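Untangling and Sorting Small Jewelry for Resale

Project report, Design and Materials elective
Melur Ngui
December 7, 2020

Background

The Clakthorpe thrift shop receives a lot of donated jewelry, and most of it arrives in bags. Earrings and brooches can be priced and put out right away, but chains and necklaces usually come knotted together. In the past the shop put the knotted pieces in a tub and sold the tub by weight, which brought in very little. My project was to find a way to sort and untangle these pieces that a person with no training could follow, and to design a simple card for storing them so they would not knot up again.

I worked with one mixed lot, which the shop lent me for the month of November. It contained 23 necklaces and bracelets. I did not include rings, watches or anything with a broken clasp.

Sorting the lot

Before untangling anything I separated the lot by how bad the knots were. I used three groups. Group A was loose pieces that only needed to be laid straight. Group B was single pieces tangled on themselves. Group C was two or more pieces caught together. At first I also tried to sort by metal, but I could not tell plated steel from silver by looking, and the shop prices by appearance anyway, so I dropped that.

Sorting took longer than I planned because a piece often moved from one group to another once it was picked up. A chain that looked like a Group A piece would bring a second one up with it. After the first session I changed the rule so that a piece was only put in a group after it had been lifted and set down once.

Work surface

I compared a folded towel, a baking tray and a hard smooth tabletop. The towel was the worst. Thin links caught in the loops of the fabric and small pendants sank in. The tray was better for keeping things together, but the raised edge got in the way of my wrists. The smooth tabletop was the easiest to work on, because a chain slides when it is pulled and does not drag the rest of the knot with it.
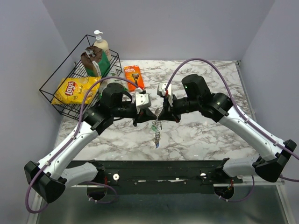
Color mattered more than I expected. Silver-colored chain on a pale surface is hard to follow with the eye, especially where two strands cross. Colored parts help a lot. If a piece has a bead or a charm on it, you can use that as a landmark and work outward from it. For plain chain I put a sheet of dark blue paper underneath, and this made the crossings much easier to see. The paper has to be taped down on all four sides or it slides along with the chain.

Method

The steps I settled on were:

Open the clasp, if there is one.
Lay the piece down in a rough line with the knot in the middle.
Find the loosest loop in the knot and widen it. Do not pull on the ends.
Feed one end back through the widened loop.
Lay the piece straight again and check for a second knot.

For very tight knots I used two sewing pins, one held in the knot and one used to lift a strand. I also tested a drop of Damolier sewing machine oil. It loosened the knot but left a film that had to be washed off, so I would save it for the worst cases. Baby powder did nearly as well and wiped off with a dry cloth.

Results

I finished 18 pieces. One of the others broke at a link while I was lifting a strand with a pin, which was my mistake for working too fast. The remaining four are still tangled together and went back to the shop as they were. They are all very fine chain and I think they would need a magnifier.

Storage card

The first version of the card was cereal box board with a notch at the top and bottom. The notch tore after a few uses. The second version used Dernel mat board with a slit cut at an angle, and this held the chain without tearing. Longer necklaces are wrapped once around the back. I photographed the finished cards under a Lumenta desk lamp for the shop's online listings, and the plain white board reflected too much light, so the third version is gray.

The shop hung 11 cards on a rack by the register. I was told the cards turn around when people brush past them, so a second hole at the bottom may be needed. I have not made that version yet. The cutting template for version three is attached at full size, along with the sorting sheet – both can be copied on letter paper.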